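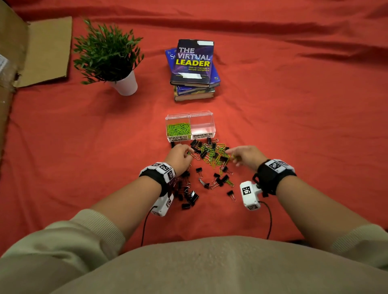 On the heritage walks list, a member in Hatunport wrote:

> I went down to Chege Street last month to look for the old
> synagogue everyone over a certain age seems to remember, and
> I could not find so much as a doorstep. My aunt swears it had
> a blue dome and stood on the corner by the tram turn. My
> neighbor says there was never a dome and it was halfway down
> the block. Does anybody know which of them is right, and
> whether any of it is still standing? I have walked up and down
> there so often that the man at the tire shop has started
> waving at me.

Oh, I can help with this one, or at least I can make it more complicated!

Your aunt and your neighbor are both right, I think, because they are talking about two different buildings. The one on the corner by the tram turn was the prayer house of the cloth merchants, and it did have a dome, a small one, painted blue on the outside (my grandmother called it the teacup, upside down I suppose). The one halfway down the block was the proper synagogue, older and bigger, with a flat front and a gate you had to step over. People from the neighborhood just said "the Chege Street one" for either, depending on which end of the street they lived at. I grew up at the tram end, so for years I had no idea there was a second one at all.

The domed one is gone, sorry to say. It went when they widened the turn so the longer trams could get round, and the curb now runs pretty much straight through where the door was. If you stand at the tram stop with your back to the shelter you are more or less in the courtyard. There were 4 stone steps down from it to the street, and the bottom one was still there when I was at school, being used as a seat by people waiting for the tram. I looked for it in July and it has been paved over.

The other one is a better story. Go to the tire shop (you already know the man!) and ask him nicely if you can see the back. The shop is only one room deep. Behind it there is a yard, and the far wall of the yard is the old front of the synagogue, plastered over but with the arches still showing if the light comes from the side. Go before 10 in the morning or you won't see a thing, it all goes flat and gray. I counted 6 arches, and an old plan I once saw pinned up at the Drillden reading room had the same number, so I feel fairly safe about that. The upstairs gallery is supposed to survive too, divided into storage, but I have never been let up there.

About the age. The sign the city put up at the end of the street says 200 years, and I would take that with some salt. I have heard 400 from people who really ought to know better. The brick in that yard wall looks to me like the same long thin brick as the Skomo Gate, and the gate is much younger than either of those numbers would make it. But I am not a brick person, and if there is a brick person on this list please do speak up, I would love to be corrected.

One more thing for your walk while you are down there. Cross over and look above the pharmacy, second floor, left of the drainpipe. There is a carved balcony front with pomegranates on it that does not belong to that house at all. It sits crooked and is too short for the opening, and somebody has filled the gap with plain boards. I have always believed it came off the women's gallery of the domed building when that was pulled down. I can't prove it. My mother said so and her mother said so, and that's the whole of my evidence. The pomegranates match the ones on the old gate in the yard though, right down to the little crown on top, and I have stood there long enough to annoy the pharmacist checking.

Things I would still like to know, if anyone reading has them:

- Where the doors of the domed building went. I was told Drillden, somebody else told me they were sold for a restaurant.
- Whether the well in the tire shop yard belonged to the synagogue or is later. It has an iron lid on it now.
- Any photo at all of the tram turn before the widening. I have seen exactly one, and a horse was standing in front of the good part.

And please tell your aunt about the teacup, I'd like to know if they called it that on her side of the street as well. I can walk you round some afternoon if you don't mind a slow pace, my knee is not what it was, though I'm fine as long as we stop for tea by the Skomo Gate afterward.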